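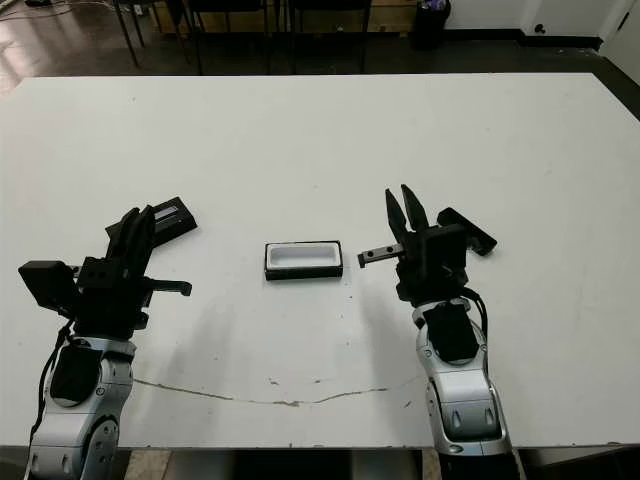

A small tray with a black rim and a white interior, on a white table.

Pledivden phone drive passes its goal with a week to spare

January 2020

When Adwoa Alhassan first put a note up at the Pledivden library last August, asking whether anybody had an old phone sitting in a kitchen drawer that they wouldn't mind passing along, she figured she might get a dozen or so and hand them out to the people she knew from her Tuesday English class. By the time the library closed on Saturday evening, the count on the whiteboard behind the front desk stood at 399, and there was a bag by the door that hadn't been opened yet.

The goal had been 200, and even that had seemed like a stretch to some of the people who signed up to help. "I told Adwoa we would be lucky to see 25," said Santosh Bisht, who runs the repair counter at Zekard on Mill Street and has been giving up his Sunday afternoons to look the phones over. "She has reminded me of that pretty much every week, and I suppose I've earned it."

The phones go to people in town who are going without one for whatever reason, whether that's a grandmother who would like to see her grandkids' faces now and then, a student looking for part-time work, or a family that has just arrived and is still sorting out an address. Each phone is wiped, checked for a decent battery and matched with a charger, and each person who picks one up can sit down with a helper for as long as they like to get it going. Some of those visits have lasted a good two hours, with cake.

Gifty Korletey, 71, came in for hers just before Christmas and has been back three times since, partly with questions and partly, she admits, for the company. She had been using a neighbor's phone to call her sister and didn't like to stay on too long. "Now we talk until one of us falls asleep," she said. "Usually her."

Not everything that gets dropped off can be used, of course. Cracked screens are often fixable, but a phone that is still locked to somebody's old account can't be passed on to anyone, and a fair number have arrived that way. Bisht asks that people sign out of everything before they bring a phone in, and take out any memory card with family pictures on it, because he has already had to track down one very worried father of the bride.

Original packaging is welcome too, if you still have it. People do seem to enjoy opening a box, however old the phone inside may be.

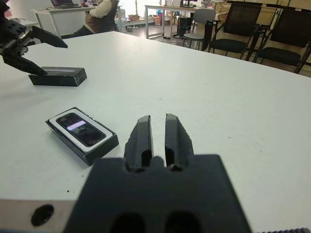
How to give or ask for a phone

Donations are taken at the library's front desk during regular hours, and also at the Geagea bakery, where Edem Tsikata keeps a bin next to the bread rack. Chargers are in shorter supply than phones at the moment, so please do look through that drawer one more time. Anyone who would like a phone can fill out a half-page form at either place, and no proof of income is needed.

The drive was due to wrap up at the end of the month, but Alhassan says she would like to keep the bin out through spring and see if the town can get to 500.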